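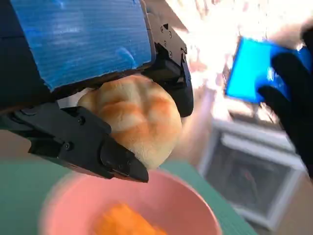 Page last changed: Thursday, July 30, 2026

Speaker notes, "Why your sourdough stalls in summer"
Clando library, back meeting room. Slides are on the stick, backup on my phone.

START
Hi, thanks for coming out in this heat. Who has a starter at home right now? Who has a dead one? OK good, mixed room.
Say up front: home baking only. I don't do bakery scale, don't ask me about deck ovens.
Handout is by the door. One per houshold please, I ran short in Ulleo.

SLIDE 2, the problem
Same recipe, same flour, came out great in March. In August it's a puddle.
People blame the flour. Mostly it's the clock. Recipe says 5 hours on the counter, but whoever wrote it had a cool kitchen.
Warm dough moves faster. Past its peak it goes slack, sticky, sour. Can't shape it, no spring in the oven.
PAUSE. Let them groan.

SLIDE 3, the formula
Keep it up while talking, people copy it down.
Flour 1000 grams, makes two big loaves. Starter 200 in winter. In summer I use half that, sometimes less.
Water: hold some back. Add it after the salt if the dough can take it.
Cold water from the fridge. Yes, really cold. Somebody always worries it kills the starter. It doesn't, just slows it.
Skip the baker's percent talk unless asked. Lost the whole room with it last time.

SLIDE 4, watch the dough
Straight-sided jar trick. Pinch off a bit of dough when you mix, press it flat in a small jar, rubber band at the top of it. Jar sits next to the bowl. Watch the jar.
Summer: stop early, well before it doubles. It keeps going in the fridge for a while, the middle of a big lump takes ages to cool.
Pass the jar around NOW (not before, they stop listening)

SLIDE 5, Skorkora story
Keep it short!! The rental kitchen in Skorkora, no AC, window painted shut. Put the dough to bed at ten, up at six, it had climbed out of the bowl and glued the towel to the shelf.
Baked it anyway as flatbread. Oil, salt, rosemary. Best thing we ate all week.
Point: overproofed dough goes in a pan. Don't throw it out.

SLIDE 6, flour
Perić mill question will come up, it always does. I like their rye for feeding, use a spoonful with the white. Whole grain speeds things up, so go easy on it in hot weather.
Any plain bread flour is fine. Don't let this turn into a shopping list.

SLIDE 7, feeding in the heat
Twice a day on the counter or once a week in the fridge. Pick one.
Gray liquid on top = hungry, stir it in or pour it off, feed.
Pink or orange streaks = out, jar and all. Say this twice.
If you're going away: feed it thick, almost a dough, back of the fridge.

SLIDE 8, storing the loaf
Let it cool all the way. I know.
Cut side down on the board, first day. Then a cloth bag. Plastic makes the crust leathery and in August you get mold fast.
Freeze it sliced. Toast from frozen.
Stale ends: crumbs, soup, salad with tomatoes. Recipe is on the back of the handout

IF TIME (probably not)
Salt and why it goes in late. Dutch oven vs. tray of water.

QUESTIONS
Repeat each one out loud, the back row can't hear.
"Can I use tap water?" Yes.
"My starter floats but the bread is flat?" Float test only tells you there's gas in it. Ask about shaping.
"Gluten?" Not a doctor, move on.

END
Starter in the little tubs, take one, label has the feeding on it. Need the cooler back. Chairs stacked by the wall before we go, room is locked at nine.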